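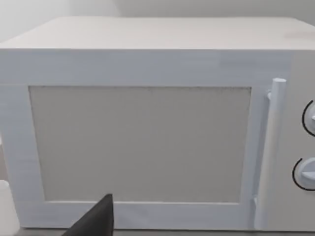
A student in the Mirkau section objected last term that word lists measure effort more than memory, and that anyone who slept badly would score low. The objection is fair and we come back to it in Unit 5.

Unit 4 - Recall and aging

Terms to know: encoding, storage, retrieval, cue, interference.

Normal change. Retrieval slows with age. Names go first for most people, then where things were put. Vocabulary holds up well, often into the 80s.

The Plastevdale study. 239 adults over 50 learned a list of 20 words, then were tested after 15 minutes. Half were given a cue (the first letter), half were not. The cued group did much better, so many of the "lost" words had been stored - they just could not be reached.

Limits: one town, one visit, no check on hearing or medication.

Compare with the Skamar walking groups (reader, chapter 6). Note what each study counts as improvement.

For next class: read Kiani handout 2, both sides. Try the word list at home, once in the morning and once after 9 p.m. Write down your scores and hours of sleep. Half a page is enough.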